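Magazine > Features > Everyday Life

Where Our Lost Stuff Goes 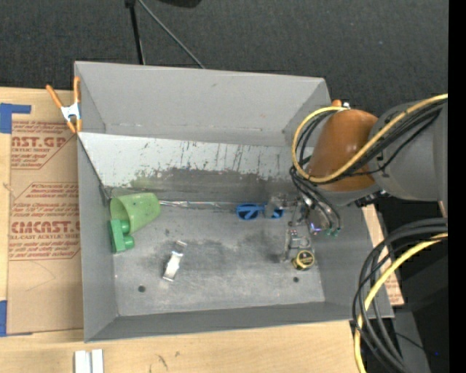 A green cup, a pair of sunglasses and a well-scuffed gray bin.

I lost my left glove on the 104 bus in January, and I'm still mad about it. It was a good glove! Dark blue, wool, with a leather patch on the palm that I'd rubbed smooth from years of carrying grocery bags. I got off at the library stop in Tromwood, put my hands in my pockets, found one glove, and watched the bus pull away with the other one (I assume) sitting on the seat like it had paid the fare.

My first move was to do nothing for three weeks. I've since learned that this is what most people do. We pat our pockets, say a bad word, retrace our steps as far as the last coffee, and then we go home and start getting used to the idea. I own eleven umbrellas' worth of bad memories and I had never once in my life called a lost and found.

So this time I did. I wanted the glove, but I also wanted to know what goes on in those places. Every bus line has one, and so does every theater, pool, school and ice rink, and I'd walked past the little signs for years without wondering who was on the other side of the hatch.

The first lost and found I visited belongs to the bus company, and it's down a half flight of stairs next to the driver break room. You ring a bell. I rang it twice, because I thought the first one hadn't worked, and the man who came out looked at me like someone who has been rung at twice many, many times.

That was Zdzisław Górecki. He's 64, he drove buses until his back quit on him, and he has run the lost and found ever since. He asked me what I'd lost. I said a glove. He asked which hand.

I have to tell you, I laughed, and he didn't. He took me back to a shelf where the gloves are kept, and they're sorted by hand, lefts on one side and rights on the other, then by color. There were far more rights. I asked him why and he had an answer ready: people take off the right glove to get at their phone or their bus pass, put it on their lap, and stand up. My left glove made me unusual. He seemed a little suspicious of it.

"You're left-handed?" he said. I am. He nodded and wrote something down.

My glove wasn't there. He told me January was a bad month for that kind of thing and that I should've come the next morning. Most things, he said, come in off the bus the same night, and then somebody in a warm hat comes down the stairs asking for them or they don't. After the first week hardly anyone comes.

I asked how much he takes in. He sees 4000 items in a year, and he keeps a ledger, a real paper one, with a line for each. He let me read some of it, and I could have stayed all afternoon. Bag of oranges. Bowling shoe. Framed picture of a horse. Flestex backpack, gray, wet. Set of teeth, upper. Letter, sealed, no stamp. A wedding cake topper, only the groom.

The letter bothered me. I asked if he ever opened it and he looked shocked. It had a first name on the front and nothing else, so it sat in a drawer until the holding time ran out, and then he put it in the shredder himself, still sealed. He told me he'd thought about it for a couple of days beforehand. I've thought about it for a lot longer than that.

Phones are easy, by the way. Phones ring. Somebody's mother calls, he picks up, and there's usually a short and very confusing talk before everyone understands each other. Keys are the worst. There's almost never a name on them (and there shouldn't be), and one house key looks just like the next. People come down to look through the keys and get this funny expression, trying to pick out their own front door from a tray.

A week later I went to the other end of the scale. Eskildsen is the big old department store on Market Street, five floors and a tea room, and its lost and found is run out of customer service by Jamie Fairclough. Jamie is 30 years younger than Zdzisław, has a software system with photos and search tags, and would like me to know that the store returns a lot more than the buses do.

I believe it. Part of it is the software, but I think most of it is that people remember a store. You know you tried on the coat on the second floor and then had soup. On a bus you were looking at your phone, or asleep, or thinking about dinner, and later you couldn't swear that you'd been on the bus at all.

What gets left in a department store? Shopping, mostly. People buy a thing, set it down to look at another thing, and walk off with the second one. Scarves in the fitting rooms, reading glasses next to every single price tag that's printed too small. Jamie has a theory that folks leave glasses at the perfume counter because they take them off to smell. I tried it on my way out. I did take mine off! I have no idea why that would help.

And kids' stuff. Jamie got a bit quiet about that. There's a cupboard for stuffed animals, and they don't go on the same schedule as everything else. The rule says three months. The cupboard says otherwise - there's a rabbit in there with one ear who's been around since before Jamie started. I asked if anyone was ever coming back for that rabbit. Jamie said probably not, and closed the cupboard door gently, like you'd close the door on somebody napping.

I did manage to see one reunion. A man in a raincoat came to the desk asking for a hat, and he described it for so long that I started to doubt the hat existed. Brown, sort of. Not a brown brown. A dent on one side. A feather, but a small one, and he wanted it understood that he hadn't put the feather there. Jamie typed for a second, went in back, and came out with the exact hat. He put it on right there and he looked like a different man. He shook Jamie's hand, then he shook mine, and I'd had nothing to do with it.

After that I called everybody. The Latanent, our one-screen movie theater, keeps its lost things in a box under the popcorn machine, so it all smells terrific. They hang on to it until the box is full, and then the ushers have a look through and the rest goes to the thrift shop. The pool has goggles. Just goggles, and one crutch. I asked the pool how somebody arrives with a crutch and leaves without it, and the woman on the phone said, "We like to think it was the swimming."

My neighbor thinks all of this is a bit sad, all those things on shelves that belong to people who gave up. I get that. But I came away feeling the other way. Somebody found my neighbor's wallet last spring and walked it to the front of a moving bus to hand it to the driver. The driver carried it around for the rest of a shift. Zdzisław wrote it on a line in the ledger and counted the money twice. It had $100 in it, and it still had $100 in it when it came home. That's three people, and my neighbor never met two of them.

Some things I picked up, in case you're missing something right now. Go early, the next day if you can. Don't describe it as "black" and leave it there, since every umbrella in that basement is black; say what's wrong with it. A broken rib or a chewed handle will find your umbrella faster than the brand will. Put your phone number inside your hat. Leave it off your keys. And if it's a stuffed animal, ask, even if it's been ages. Ask about the cupboard.

As for me, I went back down the half flight of stairs last month, and I rang the bell once. Still no glove. But Zdzisław had been thinking about my problem, and he brought out a left glove that had gone past its holding time, dark green, a little big, no leather on the palm. He wouldn't take anything for it. I wear it with my blue right one, and I've stopped taking it off on the bus.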